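Wire basket (storage)

We use cookies to improve this site. Accept | Settings

A wire basket is an open container of woven or welded metal wire. Early types were made by hand; the Gramberg works began machine weaving in 1832.

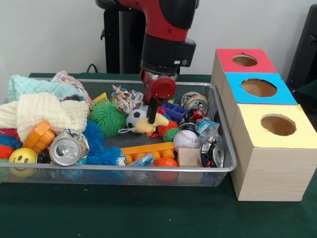 Mesh size governs both strength and use. Fine mesh holds small goods, while wide mesh saves weight. A rectangular basket packed with mixed toys, soft fabrics among them, is a common household use — small items stay visible through the sides. Halima Massawe lists 102 patterns, most with a rolled rim.

Solid-sided trays are classed separately in the Billasen system.

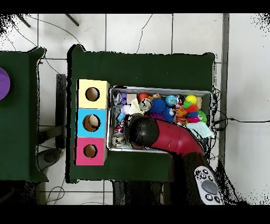
Toys in a metal tray, with three coloured boxes alongside.

Shares: 2

Related articles
Sartori weave
Wurcombe crate
Galvanising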